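27/06/2021

Went in at nine to do the cables. I had told everyone on Friday that I would, so I couldn't get out of it. The building was open but the air conditioning doesn't run on Sundays, and I had the side door propped with the fire extinguisher by half past nine, which I know I'm not supposed to do.

The plan was to take every desk on the window side back to nothing and put it together again with the cables off the floor. That was too much for one day. I did two desks properly and one badly.

Started with mine. Pulled everything out from behind it and laid it on the floor in a line. Power on the left, network in the middle, everything else on the right. The right-hand pile was the biggest. There were two display cables in it that weren't connected to anything at either end, and a phone charger for a phone I had before I moved here. I also found the adapter I accused Weerakoon of keeping. Their support desk had been very polite about it in January, and I suppose I should write to them. I won't.

Wiped the table down before putting anything back. The dust behind a monitor is different from other dust, kind of greasy. Used up the whole roll of paper towels and had to take the one from the kitchen. Must replace that before anyone gets in tomorrow.

The power strips are the real trouble. Whoever set the room up ran one strip off another, and then a third off that. I wrote to Rollidach last winter asking for a proper box under each table, with the sockets in one row and a lid. They quoted us 4000 for the room, installed, and that was the end of that. Vunau sells a plain black one that does the same job without the installing. I've had it in the online basket for months. With the ties and the sleeves and a couple of shelves it comes to 200 for the first desks, and I think I can get that through without asking upstairs.

Ate lunch on the steps. Cheese sandwich, and an apple that had gone soft on one side.

Did the second desk after lunch. It went faster because I had worked out an order by then. Unplug at the wall end first. Label before pulling, since once a black cable is out of the pile it looks like all the other black cables. Coil it over the hand and not around the elbow, or it kinks and never lies flat again. Tie it in two places if it's long. I used the hook-and-loop ties from the Arkar pack, the ones you can undo. The plastic zip kind are cheaper but then you need cutters every time somebody wants another six inches, and the last time I used cutters back there I nicked a network cable and spent an afternoon finding out why the printer was slow.

The length is what gets me. A desk that needs three feet of cable has a ten-foot cable on it, because ten feet is what comes in the packet. So you have seven feet of loop to put somewhere. Today it went next to the power, coiled. It should be hung under the table on a hook, but the screws I brought were too short for the brackets, and the hardware store closes early on Sundays. Hooks are for next weekend, or the one after.

The third desk I only tidied. I didn't unplug anything there, as I wasn't sure what could be switched off, and the person to ask was at her sister's. I pushed the loose ends together, pulled the chair out and swept where I could reach. The chair wheels have been running over the wires on that side and one of them has a flat spot in it. No bare metal that I could find with my thumb. I put a bit of tape around it and wrote "replace" on the tape.

Also tried turning one of the monitors upright, for reading long documents. The arm let me do it but it took both hands and more force than I liked. The cable has to be slack when you turn it, and of course I had just tied that one tight. Undid it, turned it, tied it again. I think everybody should leave a hand's width of slack at the back of a screen and I'm going to say so on Monday.

Stopped at ten to five. Threw out one bag of packaging and kept the odd cables in a shoebox with the lid off so people can take what they recognize. Anything left in two weeks goes to the recycling place. Knees sore from the floor. Next time bring the gardening mat from home, and a flashlight that isn't my phone.

Still to do: hooks, longer screws, labels for both ends (I only did one end, stupidly), paper towels, the rest of the window side. Ask about the network cables, whether they can come down from above. I doubt it. And find out who keeps bringing in extension cords from home.

Walked back by the canal. Warm, lots of people out. Had eggs for dinner and posted these notes on the office page before I could decide not to.
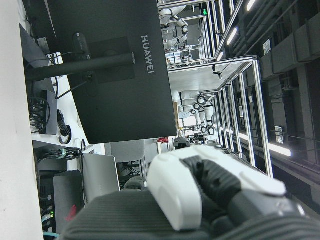

Thiện Lã: Some of the extension cords are mine, sorry. I'll take them home this week. On the screws, measure the tabletop before you buy longer ones. I went straight through mine at home and there's a point sticking up by the keyboard now. I have a bag of 4 hooks with stick-on backs you can try first, they hold a coil if it isn't too heavy. And I agree about the slack, but a hand's width is too little if the arm swings out as well. I leave double.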